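Posted 27 Nov 2023 in Robot arm, Home projects

Teaching the arm to move a cloth

I finished the second round of demonstrations for the green arm last night, so I'm writing down what I did before I forget it.

The setup is the same as in the spring. There are two arms. One I hold and move by hand, and the other copies it. I call the one that copies Esteban, for no good reason. The computer saves the joint positions and the video together, and one pass through the task from start to finish is one episode. The recording script is called Wasum. Cường Ngô wrote most of it and I have broken it more than once.

The task this time is to pick a folded cloth out of a bowl and put it down on the table. There is also a roll of tape on the table that has nothing to do with the task. In the first round I recorded with a clear table, and the policy I trained went wrong as soon as anything else was on it. Estíbaliz Prieto, who reads this blog and has a similar arm at home, told me to leave something in view and move it between episodes. So now the tape moves every time, sometimes close to the gripper and sometimes off by the far edge.

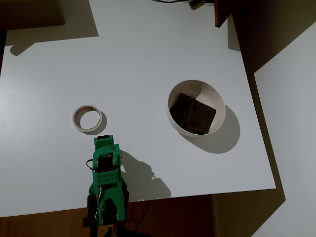 Tape on the left, cloth in the bowl.

I recorded 33 episodes and kept 25. The ones I threw out were mostly my fault. On a few I closed the gripper too early and got the rim of the bowl. On one I stopped halfway to answer the door, and I don't want the arm to learn to wait.

Some notes for next time:

Go slower on the way down. When I hurry, the copying arm lags behind my hand and I end up correcting at the bottom, and those corrections get learned too.

Pinch the cloth at the fold. A flat part slips out. I lost most of an evening in the first round before I changed this.

Check the wrist cable before each session. It needs enough slack to turn the wrist all the way over, but if the loop gets too big it catches.

Keep the lamp where it is. I moved it once between episodes and all the shadows changed direction. I may do that on purpose later, but I'd like one version working first.

Training is set for 3,000 steps to begin with. That won't be enough for a good policy, but it will show me whether the data loads and whether the arm heads toward the bowl at all. If it does I'll run it longer over the weekend and record another batch in December with the bowl in other spots.

I still have to reprint one bracket on the arm I hold. It has a crack near the screw hole and I've been taping it.

Filed under: Robot arm, Teleoperation, 3D printing

3 comments | Share this post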